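The Cube Shelf: Summer Pictures and Notes

Posted June 27, 2020

I've finally gotten the cube page going again! Some of you have been asking what became of the puzzle shelf after the move to Garnside, and the short version is that it got bigger and a lot messier. I've put the stories first this time and the picture further down, so scroll if you're only here to look (I would).

How the shelf got started

It began with one Rubik's cube from a yard sale, in a box of kitchen odds and ends. I paid too much for the box and gave away everything in it except the cube and a decent whisk. For most of a winter I could do one side and not a thing more. Then one night the second layer clicked, I stayed up way past bedtime, and that was pretty much that. I have 73 puzzles now. Most of them are plain three-by-threes, and yes, they do feel different from each other.

Where they all live

The shelf is a Boström bookcase I bought secondhand, with a back panel that falls off whenever I dust. Cubes go on the top two rows, pyramids and odd shapes go under those, and the bottom row is boxes I can't bring myself to throw out. I did try sorting everything by size – it looked great for a week. Now whatever I used last goes wherever there's a gap.

Getting a stiff one moving

If you have an old cube that grinds when you turn it, take it apart before you buy anything. Turn the top layer halfway, ease out one edge piece, and the rest come along pretty easily. I wipe each piece down with a soft cloth and let everything air out overnight on a towel. Then one small drop of Podus in the core, put it back together, and turn it in front of the TV until it loosens up. One drop! I used half the bottle on my first try and had a cube that slid around like soap. And put it back together solved, or you can end up with one that can't be solved at all. I spent a whole evening finding that out.

My times, since you asked

They're not fast. My best this year is 427 seconds, which I wrote on the back of an envelope and stuck to the refrigerator. I know people out there do it quicker than I can find my glasses. I was using the Futell timer for a while, but the beep got on my nerves, and the clock on the stove works fine for somebody at my speed.

The picture 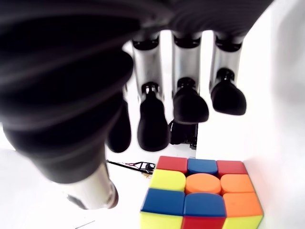
Rubik's cube on a white surface. I still like the three-by-three best of all of them. I pick one up while the coffee's going and then forget about the coffee.

Still on my wish list

A four-by-four that doesn't pop apart in my hands. I've owned two and they both threw pieces under the couch. I'd also love one of the old wooden burr puzzles if the price is right, the kind with 12 pieces and no instructions. And I need a new back panel for the bookcase, or maybe just better nails.

Swaps

I have 7 doubles to trade, all three-by-threes, all in good working shape. I'm not looking for money, just something I don't have yet. Leave a comment with what you've got and I'll write back. I'll be doing another round of these pages in October, once the guest room is painted and I've moved the whole shelf in there.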